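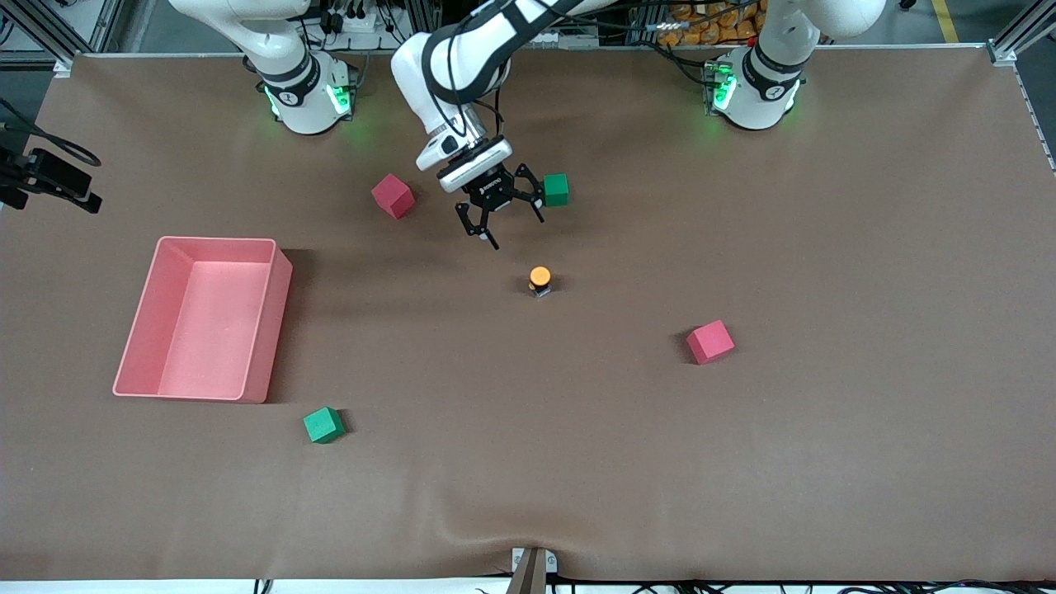
Flera island self rule vote - what now?

dolten_dave
So the draft rules for the Flera assembly are out. 152 pages. Read most of it Sunday. Basicly the ministry keeps a veto on land and fishing. What did we vote for then?

saltmarsh
We voted for an assembly and there's an assembly. Veto was in the leaflet.

dolten_dave
Page 3 of the leaflet, tiny print. Come on

KelpRoad
1,399 people on the roll and six seats. Mikix gets one of them, Dolten gets three. Hows that fair on the north end

saltmarsh
Dolten has most of the houses?

KelpRoad
And none of the boats. We went through this with the old parish council, same result every time

tern44
Bigger worry for me is who counts as an islander. Born here or living here? My kids are on the mainland for college, do they drop off the roll. Couldn't find it anywhere in the draft

dolten_dave
Section 6, residency. Badly worded. Comments close end of February so write in

saltmarsh
Agree on that bit at least. Veto's still fine by me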